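## 3. Household Survey and Interview Procedure

The survey ran in two towns, Fekgate and Grimside, and covered tableware kept in homes where at least one person had lived for ten years or longer.
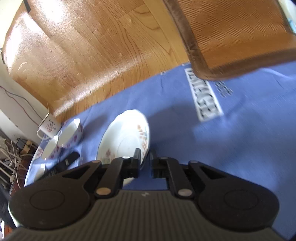

**Figure 3.** White porcelain dish on a blue tablecloth.

We mailed 200 letters and got 87 usable households. Most of the refusals came from Grimside, where a door-to-door sales campaign had been going on in August and people were tired of strangers asking what they owned. Fekgate was easier. The pottery works there closed within living memory, and many families still have a relative who packed or glazed for a wage.

### 3.1 Questions asked

Each visit followed the same order. The interviewer first asked who in the household cooked, who set the table, and who washed up. Only then did we ask about the dishes themselves. In the pilot we had started with the dishes, and people went straight to the cabinet and brought out the best pieces. The everyday plates never came up unless we asked for them by name.

For every piece the owner chose to talk about, we wrote down how it came into the house, how often it was used, and what would happen to it later. "Often" was left to the owner to define. One woman in Grimside said she used a serving bowl all the time and then explained that this meant every Thanksgiving. We kept her word for it and wrote the explanation beside it. Answers like hers are treated in Section 5 as a separate group.

We did not ask for prices. Several owners gave them anyway, usually too high when the piece was inherited and too low when it was bought. These numbers are in the field notes but were not used.

### 3.2 Sorting by use

Heo's earlier work on kitchen storage sorted tableware by where it was kept. Jae-in Heo argued that a plate on a low shelf is a daily plate, whatever its owner says about it. We tried this first and found that it held up well in apartments and badly in older houses. In the older houses the low shelves had often been given over to pans, pet food, and appliances, and the daily plates lived in the drying rack and never went back to a shelf at all.

We ended up with four groups: daily, weekly, holiday, and kept. "Kept" means that the owner could not remember the last time food had been put on the piece. Plain white porcelain turned up in all four groups, and it was the hardest kind to place without the owner's help. Patterned ware was simpler -- people had a story about the pattern, and the story usually said when it came out.

Two coders sorted all the pieces separately. Where they disagreed, they went back to the interview notes, and if the notes did not settle it the piece was marked as mixed. Most of the mixed pieces were small dishes that served as a soap dish, a key tray, or something to put under a plant for part of the year and went back to the table when guests came. The older literature has no good term for these. We call them traveling pieces.

### 3.3 Limits of the sample

Both towns are small, and the households that wrote back were older than average. Renters are thin in the sample, and students are missing entirely. The results should not be read as a picture of how younger people keep or discard tableware.

There is also the matter of the Nuvum set. This was a supermarket giveaway line, handed out piece by piece against stamps, and it appears in so many Fekgate kitchens that it pulls the daily group toward one shape and size. We ran the tables in Section 4 with and without it. The order of the four groups stays the same, but the gap between daily and weekly narrows when the set is left out. Grimside had no such giveaway, or at least no owner there mentioned one.

The coding sheet was closed on January 4, 2015. Three households wrote later with corrections about who had given them a piece. We added these to the notes and left the tables as they were.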